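Buneo Gripper Club

From the Zilbridge community wiki, clubs and student projects section

Buneo (everybody says "the gripper club," me included) is a student robotics club in Zilbridge, and I've been a member long enough that I got asked to write this article. We work with hand-held grippers that have a camera on them. You move the thing yourself, the camera sees what the gripper sees, and afterward we go through the recordings and argue about what a robot could learn from them.

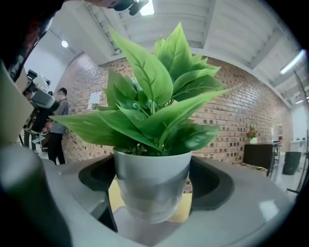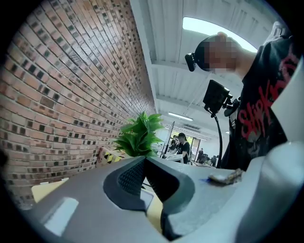 Gripper-camera views from the brick-walled workroom, both with the artificial plant.

History

The club started in September as an offshoot of a class called Nazari, a 14-week course in basic automation. A bunch of us didn't want to stop when the class did, so we kept the name of our final project, Buneo, and asked for room time. Nazari still runs and most new members come from it, but you don't have to have taken it. I hadn't finished it when I joined!

Sessions

A session lasts 3 hours, and the first part always goes to charging, cables and finding the good tape. Then people pair up. One person handles the gripper and the other calls out the task, which sounds easy until you try to pick up a pot by the sides and leave the leaves alone. Leaves are a pain. They bend, they hide the rim, and they look different from every angle, so potted plants became one of our standard objects along with cups, sponges and a very ugly soap dish.

The lens is extremely wide. Brick walls curve, ceiling beams bow, and anything near the middle looks huge. New members always ask if we can straighten the pictures out. We can, but you lose the edges, and a lot of us (me, loudly) would like to keep the edges.

The Flusora Round

Flusora is our own little contest, held at the end of each term. Every team gets 38 tries at moving objects from one marked spot to another, and the judges watch the recordings afterward with the sound off. You lose points for drops, for squashing things, and for covering the lens with your sleeve, a rule that was added after my first Flusora. The winners pick the next term's objects.

Equipment and recordings

The club's archive passed 2000 clips this year. Labels on the older ones are a mess, and there's a sign-up sheet for fixing them if you have a free afternoon.

See also: Nazari (course); Flusora Round rules; Zilbridge student clubs

Last edited 22 March 2022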